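What Is an Investor?

Suppose you want to start a company that makes kites. You have a brilliant design, a name (Kitness) and 14 pounds. The machine that cuts the cloth costs 761 pounds. You have spotted the problem.

One answer is to find an investor. An investor gives your company money, and in return gets a slice of it, called a share. Own 2 shares out of 100 and you own a very thin slice, but you may still be invited to meetings. 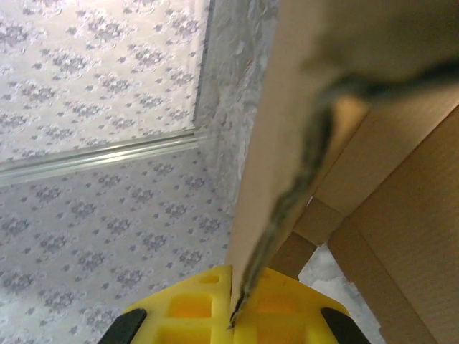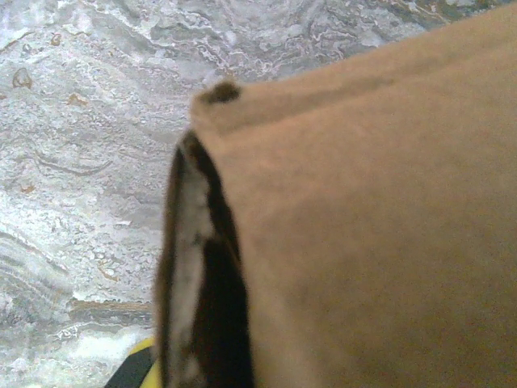

An investor can't be sure what a share will be worth next year. If Kitness sells heaps of kites, each slice may be worth more. If it rains until September, perhaps less. A company needs to spend its money on things, and things come in all sorts, from bright yellow moulded plastic to soft tan fabric with a padded rim. Each one has a price, and somebody has to write it down.

So before they pay up, investors ask questions. What does a kite cost to make? Who will buy it? "My gran" is a fair start – but they will want to hear about other people's grans too.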